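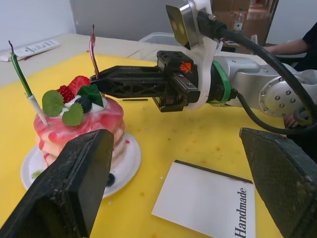
September, bench 2, afternoon

OK, day two with the Jonditau trial kit and I'm in a much better mood than yesterday. Mahlet redid the hand-eye calibration before lunch (thank you!!) and the wrist camera now agrees with the arm, so I finally got to spend time on the thing we're supposed to be reviewing.

Quick recap for Iresha, who missed the demo: the kit is a pair of lattice fingers, a wrist bracket and their recording software, Ido. We have it for 12 more days and then we either buy it or box it up. The quote is $2,427 with the software license, or $1,344 for the hardware alone if we keep logging with our own scripts. Omier is the reseller, so support questions go to them first and they pass them along, which is slow. I asked about spare finger pads yesterday and still have nothing.

Today's task was the cake, pulling a candle out with two arms working the same table. I like this one a lot as a test because everything about it is awkward. The candles are thin, one of them leans way over, and there's fruit sitting right where you want your fingertips to go. Come in too low and you plow through the berries. I went for the pink one first, from the side, fingers pointing across the top of the cake.

Things I noticed, in no order:

- The fingers are long. Longer than I'm used to, and I kept stopping short on the approach as if I had our old ones on. Got better after a few tries.
- Grip force out of the box is set way too high for this. I dropped it to 3 on their scale and the candle quit twisting as the fingers closed.
- Ido's live view is really nice! Both cameras side by side, and you can tag a bad run while it's still going without taking your hand off the controller. I'd pay for that part alone, if they sold it alone. They don't.
- Ido's export is not nice. It wants its own folder layout and renamed all my runs. Mahlet thinks she can write a converter in an afternoon. I say two.
- The camera cable worries me. It makes a big loop off the wrist and I'd like it clipped down before anyone tries a wide swing. The manual has one sentence on this and the sentence is "route cables safely." Great.

Compared with the Uddin set we tried in the spring, this one mounts faster and the fingers give more when they touch something. Uddin's software was plainer but it left my files alone, and I miss that.

Leaning toward hardware only for now. Want to see the converter first.

To do next:
leaning candle, coming in from the other side
clip that cable
bug Omier again about pads, and ask if the license can be added later at the same price
Iresha, can you try the controller cold, no tips from me? I want to know how long it takes somebody new.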